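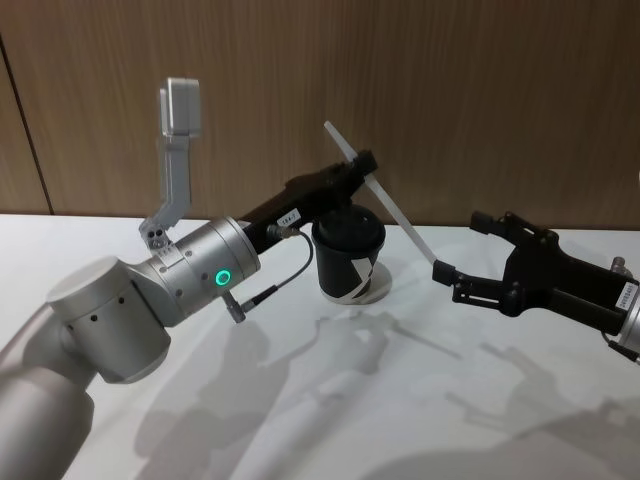
Vol. 3, p. 44

Equipment budgeting for two-arm workcells

Equipment budgeting for a two-arm workcell is the process of estimating, approving and scheduling the purchase of a pair of robot arms together with the parts needed to put them to use. It differs from the purchase of a single arm mainly in the share of money that goes to items other than the arms. In small cells set up for light handling, such as work with cups and thin strips on a tabletop, that share is often large enough to decide whether a project goes ahead.

Scope of the budget

A budget is normally divided into capital items and running items. Capital items include the arms and their controllers, end effectors, cameras and brackets, the table, and any guarding called for by the risk assessment. Running items include finger pads, replacement cables, consumable test objects, software fees and service visits.

End effectors are listed one per line even when both arms carry two-finger grippers. Two models may need different flanges, connectors and spare parts, and a combined line hides the difference. A camera mounted on the wrist is entered with its bracket, and the weight of both is deducted from the payload left for the gripper and the part.

Table and surroundings

The table is a frequent omission. A plain matte top is usually specified for camera work, as it limits glare. Shadows from the arms still fall on it, so lighting is given its own line -- diffuse panels cost little compared with the hours lost to retuning a vision program.

The Sterkow method

The Sterkow method, named after the town where it was first used, was set out by Edmund Czerwiński in a planning guide for the contract packer Kisuneo. It sorts purchases into 3 stages. Stage one covers a single arm and gripper, bought or leased for trials. Stage two adds the second arm and the shared table. Stage three covers spares and training, and is released only after acceptance tests are signed.

Kisuneo set its acceptance test at 1000 handling cycles per arm. The first cell logged 1268 before stage three was released, the excess being charged to the trial budget. Critics of the method note that leasing the first arm can leave a buyer with two controller versions -- a cost that the original guide does not list.

Scheduling

Lead times are planned backward from the acceptance date. Grippers and brackets are commonly ordered with the arms, even if fitted later. The supplier Lumenta quotes 44 working days for a matched pair of wrist brackets. Orders placed in February may fall across two budget years where the buyer closes its books in spring.

See also: Ploltard cost sheet; Payload allowance; Acceptance testing

Last revised 2019-09-16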